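Ticket 2000: Large format prints coming out with uneven scale
Product: Plirkari print driver, roll-fed plotter
Opened by: Boyang Jin
Status: Resolved
12 September 2023

Hello again, and thank you for being so patient with me on the phone. I promised to write everything down properly, so please forgive the length. We print sewing patterns at Dardale, mostly coats and children's things, and lately the long pieces don't match up at the seams. A sleeve should be the same length whichever way I lay it on the roll, and mine isn't.
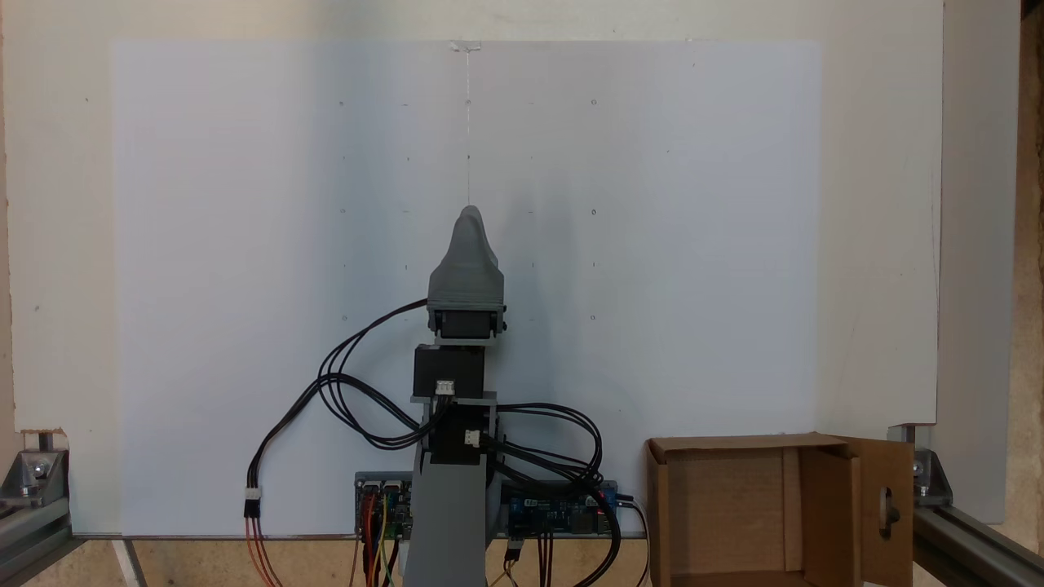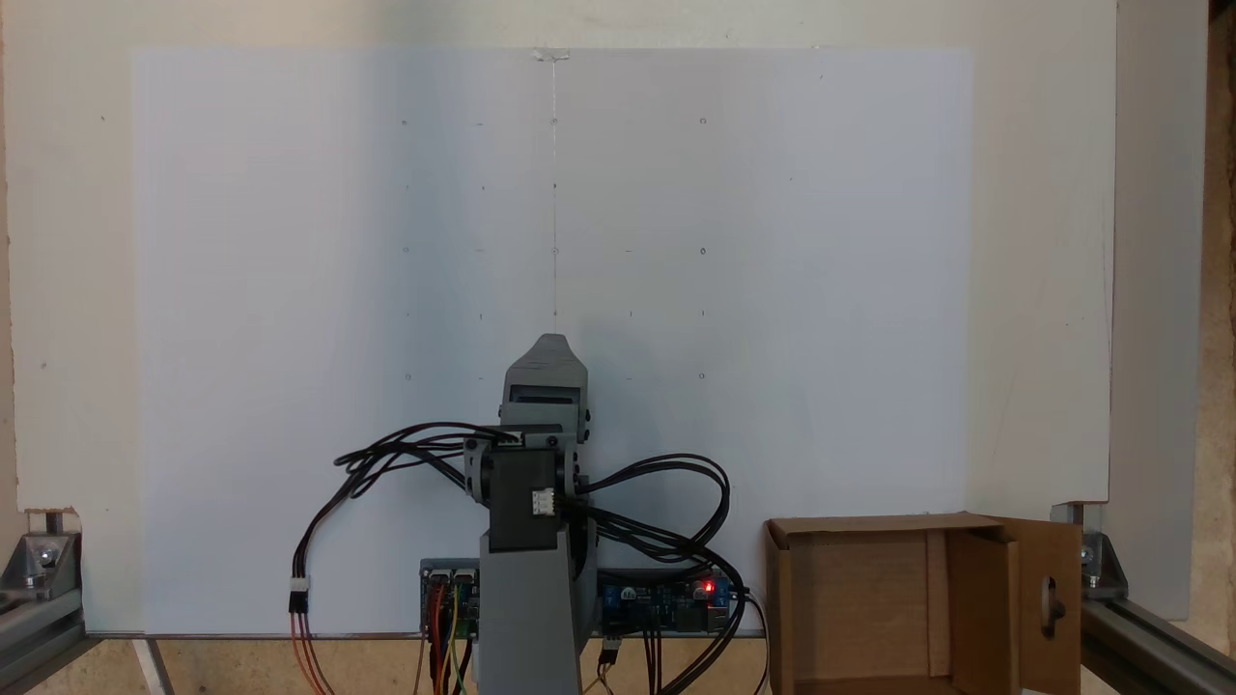
I started with the driver settings, as you suggested. Scaling was set to "fit to roll", which I had never touched (my fault for never looking!), so I changed it to 100 percent and printed the coat back again. It was better, though still short along the feed direction. It did get me thinking that a big white sheet with a few small dots spread out to the corners and the middle would make a much kinder test than a whole coat back, and a good deal cheaper on ink too. So I drew one up in Bakalis with the outer dots 40 cm apart, printed it, and got my good steel ruler out.

Across the roll: 40 cm on the nose.
Along the feed: short by 17 mm.

I let the paper rest overnight in case it was the damp, then measured again. Same numbers. I also tried a fresh roll of the Trorov paper, and that made no difference at all.

Reply from support:
Hi Boyang, lovely clear notes, thank you. With the width correct and the length short, I'd look at the feed compensation value. Open Maintenance, then Media, then Feed Adjust, and tell me what you see for your paper. There's a separate value for each paper type, so do check the one you print on.

Reply from Boyang Jin:
Well, there it was. The value for plain roll was sitting at minus 10, and the other papers were all at zero. I think it dates from December, when we had the heavy card in and I was fiddling with everything. I set it back to zero, ran your feed calibration page, and printed my dots again. Now I get 40 cm both ways, and the coat back meets the coat front from collar to hem.

One small question before you close this: if I update the driver, will it keep my media settings, or should I write them down first?

Reply from support:
Please do write them down. The update keeps them in most cases, but the export button on the same Media page will save you the pencil work. Closing the ticket now, and you can reopen it by replying here.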